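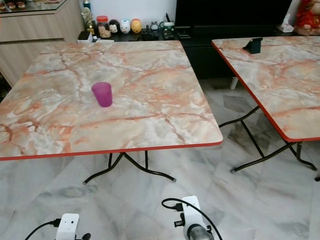

1/ Small thread about moving to a smaller flat, and what I learned about furniture that folds. English is my third language, so please be patient with my prepositions.

2/ I moved to Fodville in September. The old place had a proper dining room. The new one has a kitchen with one wall free, and this wall is 119 centimetres long. I know the number by heart now, like a telephone number from childhood.

3/ First mistake: I brought the big table with me. It is oak, very heavy, from my time in Brunden, and I could not imagine dinner without it. For 5 weeks we walked sideways to reach the fridge.

4/ I sold it on a Friday evening to a young couple. They carried it down the stairs without dropping it once. I had a strange feeling in the stomach for two days and then I enjoyed the floor very much.

5/ So, folding tables. In my language we have a word for them that also means "guest who leaves early". It is not a compliment to the table. When I was a child they came out only for weddings and funerals, and an uncle always pinched his finger.

6/ My advice is to look underneath before you look at the top. The top is what the shop wants you to see. The legs decide if your soup stays in the bowl.

7/ Crossed legs are good for storage and less good for knees. If you are tall, sit down at the table in the shop. I felt ridiculous doing this at Kravets, but the lady at the counter only asked if I wanted a chair with it.

8/ Height is the second thing. Mine is 74 centimetres and it suits me for eating and also for writing letters. Lower tables look friendly in a small room, but after one hour of peeling potatoes my back had a different opinion.

9/ About patterned tops. I used to think that marble pattern on a cheap table was pretending. Now I have changed my mind. Crumbs disappear in it. A plain white top shows every coffee ring before you have even finished the coffee.

10/ Two small square tables are more useful than one long one, in my experience. Together they serve a family meal. Separately, one holds the sewing machine and the other holds everything I promised to put away.

11/ The problem is the gap between them. A long tablecloth hides it, but a glass placed exactly there will find it. I bought two clips at Bosero, the kind for picnic cloths, and they help a little. If somebody has a better method I would like to read it.

12/ Check the edge too. The band around the top is usually the first part which gives up, especially near a stove or a sunny window. On mine one corner started to lift, and I pressed it back with contact glue and a heavy dictionary overnight. It is holding so far.

13/ Please keep the rubber ends on the feet. I lost one during the move and the table made a sound on the tiles that my neighbour downstairs described to me in detail. The hardware shop sells replacements in different sizes, so bring the leg measurement with you. I did not bring it, and went 2 times.

14/ Some people asked where I keep them when folded. Behind the bedroom door. It is not elegant, and the door opens only three-quarters. Under the bed would be nicer, but the winter blankets already live there.

15/ For plates and cups I have also become less formal. The good glasses are wrapped in newspaper on top of the cupboard. Every day we drink from plastic tumblers, all different colours, and I have stopped apologising to visitors for it.

16/ I do miss the oak sometimes, mostly on Sundays, when I made dumplings and needed a lot of room for the flour. Now I make them in smaller batches, and the first ones are eaten before the last ones are closed.

17/ Next I must solve the chairs. Folding chairs are a separate subject and I have already tried three kinds. I will write when I have found one that I can sit on until the end of a film.

Comments

We have the same gap problem. A strip of felt under the cloth works for us, the sticky kind, one side only.

Your English is better than mine and I was born here. What glue did you use on the edge?

Reply from author: Thank you, you are kind. Ordinary contact glue from the hardware shop, a thin layer on both sides, then wait before pressing.

Do the clips mark the tabletop? Mine left dents.

Please do the chairs thread soon, I'm sitting on a step stool.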